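Prikisdale Health Support Certificate
Unit 292: Supply Carts and Drawer Stock
Handout 3: The Top Drawer

Reading for this session: Handout 2 (par levels), pages on expiration dates only. Bring a pen and the blank drawer sheet, Form 784. We meet in Room 416, and the carts stay in there, so do not go to the skills lab.

1. Where we left off

Last session covered the cart as a whole: what goes on top, what goes in the deep drawers, and how the restocking route works. The Salian stockroom carries 4,000 supply lines. A cart carries a very small share of those, and the top drawer carries the smallest share of all. It is also the drawer people open most, and the one that drifts furthest from its sheet.

Small items cause most of the trouble. A bag of fluid in a deep drawer is hard to lose. A small vial or a flat packet can slide under a card, turn face down, or end up at the back where you only find it by pulling the drawer all the way out. In a shallow drawer there is no reason to stack anything, so if you find one item on top of another, something is already wrong with the layout.

2. Terms

Drawer sheet. The list of what belongs in one drawer and how many of each. One sheet per drawer. On our forms the sheet has a column for position (left, middle, right, front, back) as well as quantity.

Par. The number of an item that should be there when the cart is ready for use.

Short. Fewer than par.

Over. More than par. Write it down the same way you would write down a short.

Stray. An item that is not on the sheet for that drawer. It may be perfectly good stock from a different drawer.

Facing. Which side of the package is up. The side with the name and strength or size should be readable from where you stand.

3. Opening the drawer

Stand in front of the cart with room to pull the drawer out to its full length. Lock the casters first if the cart has them. Pull with an open hand on the lip of the drawer and go slowly for the last few inches. A fast pull throws round items to the front, and then you are checking a drawer you have just rearranged.

Always open to the full extent for a check. A drawer that is open halfway shows you the front items and hides the ones at the back. If the light comes from behind you, expect your own shadow on the back of the drawer and on the fronts below the cart top. Step to one side and look again before you mark anything short.

Keys. If the keys are in the lock when you arrive, note that on the form before you start. If you unlocked the cart yourself, the keys stay with you or in the lock until you finish, and you sign for them at the end. Do not set them down in the drawer or on the cart top. 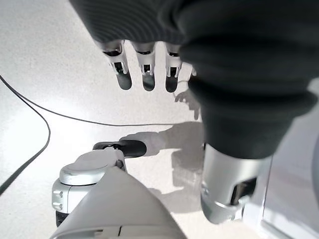
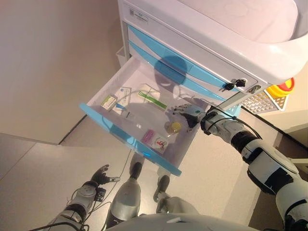
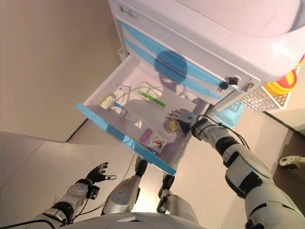

Second and third pictures: top drawer pulled fully open, keys hanging on the right side of the cart front.
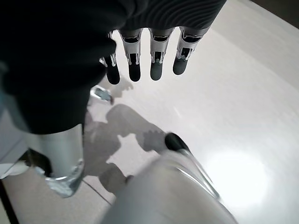 4. Checking order

Work from left to right and from back to front. It does not matter much which order a person prefers, but the whole unit uses this one so that a second checker can pick up where the first one stopped.

Step 1. Look without touching. Take ten seconds. Note anything that has tipped over, anything lying across another item, and anything you do not recognize.

Step 2. Touch each item once. Pick it up, read the name, read the date, check that the package is closed, put it back facing up. Say the name quietly if that helps. Many students find it slows them down to a useful speed.

Step 3. Mark the sheet as you go. Do not check the entire drawer and then fill in the sheet from memory.

Step 4. Take out strays and anything expired or opened. Put them in the return bin and not on the cart top. The top has to stay clear for the next person, and a rounded edge will let a small bottle roll right off.

Step 5. Fill shorts from the restock tote. Newer dates go to the back, older dates to the front.

Step 6. Close the drawer gently and open it again. If things moved, the layout needs work. Go to section 6.

5. Picking up different kinds of items

Boxes. Lift by the two narrow sides. A box tipped on its side is easy to read past, so set it flat with the printed panel up. Check the end flap. A box that has been opened and pushed shut looks full until you lift it.

Cards and blister packs. Pick up by the edge. Do not press on the clear side. Cards should lie flat. If a card is propped against the side of the drawer, it can catch when the drawer closes, and a bent card has to be pulled from stock.

Soft packets. Pinch at a corner, away from the middle. Run your eye along the seal on every side. A crease is fine. A gap in the seal is not, even a very small one.

Small bottles and jars. These roll. Use a thumb and two fingers, take hold below the cap, and lift straight up. Do not pick up a bottle by its cap alone. If the drawer has dividers, bottles get the first claim on them.

Long items. Anything long goes in one direction, along the back or along one side. Laid on the diagonal, a long item uses up the space of several short ones and splits the drawer into two triangles that are awkward to fill.

6. Layout

The sheet gives positions, but it was written for a drawer with dividers, and some of the practice drawers have none. In an open tray, use these rules.

Put the items with the most contrast in color next to each other. Two white packages side by side get mistaken for each other far more often than a white one and a pink one. Color is only a help for finding the item. You still read the label every time. Pruvitz changed the print on two of its packages last July and left the size and shape the same, and several carts went out with the wrong one in the right place.

Leave a finger's width between items. You need that space to lift a flat packet without dragging its neighbor.

Keep the front edge of the tray for the things used most. Keep round items off the front edge unless they are held in place, which is a little inconvenient, as some of the most used items are bottles.

Do not add tape to the tray. Tape collects dirt and cannot be wiped down. If an item will not stay where it belongs, report it on the form and ask for a divider strip. Hener strips fit the shallow trays and can be cut with ordinary scissors.

7. Filling in Form 784

Top line: cart number, drawer, time you started. The cart number is on the label on the cart body. Copy it from the label, not from the last form.

Columns: write the number found, then the number added or removed. Leave no box blank. A zero is a zero, and a blank means the item was not checked.

Remarks: short and specific. "Card bent, removed one" is a good remark. "Drawer messy" is not much use to the next shift.

Signature line: sign after the drawer is closed and the cart is locked.

8. Practice for this session

Work in pairs. One person checks, one person records, then change places and use a different cart. Each pair does three drawers. The drawers have been set up with errors. You are not told how many, and one drawer may have none.

When you and your partner disagree on a reading, leave the item out on the return bin lid and keep going. Settle it at the end with the package in hand.

Hand in the forms before the break, including spoiled ones. Draw one line through a spoiled form and write your initials. Wipe down the trays and push the carts back against the wall with the drawers facing out.

For next time: read Handout 4, on sealed drawers and numbered tags, and bring back your drawer sheet from today with your own suggested positions penciled in.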